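Serving and Table Laying, Session 5
The bread course
Notes by Parveen Hettiarachchi, Awan Hospitality Evening Classes, Room 301

Welcome back, everyone, and thank you for leaving the room so tidy after the soup session. Tonight we come to bread, a part of the meal that people tend to rush because they have had it on their own tables since they were small. I was just the same when I started at the Grarnon tea rooms, and it took a very patient head waitress to slow me down.

Begin with the cloth or mat, and get it lying as you want it before anything goes on top. Satin is lovely under the lights but it does ripple, so smooth it from the middle outwards with the flat of your hand. The plate goes on next, then the cutlery, and the bread tray last of all, behind the plate where the guest can see what there is to choose from. 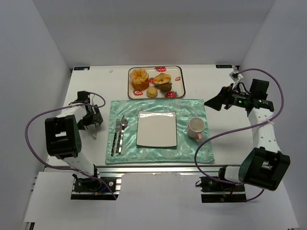 Fig. 1. A single setting on a satin mat, with the bread tray behind.

You will notice that the fork, knife and spoon are all together on the left. This is the informal style we use for a buffet or a family tea. For the formal layout (fork on the left, knife and spoon on the right) please look back at your Session 2 sheet, and do bring it with you, as we shall be swapping between the two.

Choosing and serving

Ask the guest first, and name the breads as you offer them. "Would you like the plain roll or the pastry?" is quite enough.

Serving a roll well is mostly a matter of a light hand, and I would much rather you were slow than heavy. Take hold of it by the sides, lower it until it touches the plate, and only then let go. Use the tongs every time, even for something as small as the round golden roll in the second picture, which sits up near one corner of the square plate and leaves the middle clear for butter or a spoonful of jam. Keep your sleeve well away from the cutlery too, especially if you are reaching across from the left.

For practice at home

Lay one setting and serve a small roll to the plate, 30 times if you can bear it!

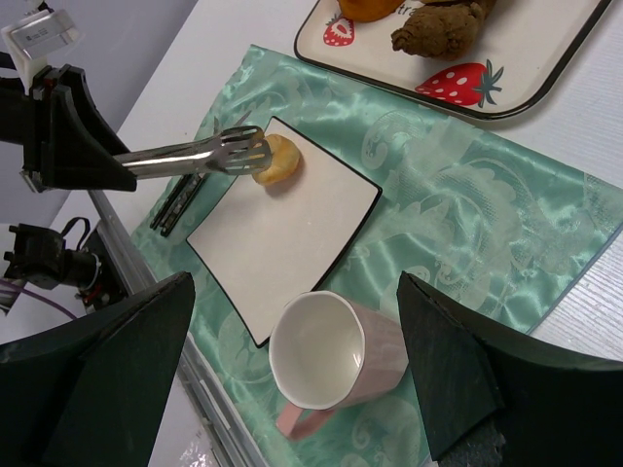

Butter is our subject for the second half. Each pair will have a 600 g tub to share, and we shall be making curls and simple pats. Go back to the roll near its corner when you are deciding where yours should go, and put the butter where the guest can reach it with a knife without nudging the bread. The Wesine curlers are in the left-hand drawer; please dry them well before putting them back.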